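Wonero Lunch Program, progress report to the Abdella Fund
Second term, to the end of May

The short version, for those reading this on a phone in another meeting: the lunches are going out, the money is mostly where we said it would be, and the dishwasher is still a matter of opinion.

We served 1073 lunches this term across the six schools. The target was 2000 for the year, so we are a little ahead, helped by a cold May and a tuckshop closure at Warnel that sent us a good deal of unexpected trade. Soup remains the most popular item. The salad roll has its supporters, most of them teachers.

The new menu came in after the holidays. It swaps the white sliced loaf for round buns and puts lettuce and tomato in as standard, with cabbage on request. Requests for cabbage have been modest.
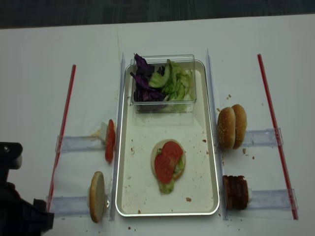
Parents at Warnel wrote in to say the buns are fine but the price went up twenty cents without a note home, and could we please send one next time. We could, and we have now drafted it.

Spending is at 58 per cent of the grant. Food came in under budget and fuel came in over, as the van's route to Tamura still goes the long way while the bridge is being looked at. It has been looked at very thoroughly. If it stays shut past winter we will ask to move a small sum from equipment to transport, and you will get the form you like, with both boxes filled in.

The dishwasher was repaired in March and again in April. The repairer describes it as sound. We describe it as loud, and have asked for a quote on a replacement so that next year's application has a real number in it.
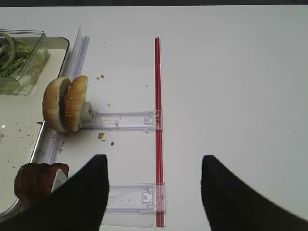 Wonero Community Kitchen: School Meals Team

Next term we plan to add a seventh school if its canteen passes inspection, trial a vegetarian soup that children will eat, and move ordering off paper. Two schools have agreed to the online form. The others would like to see how the two get on.

The term accounts are attached, along with the fuel receipts you asked for last time. They are in date order up to April.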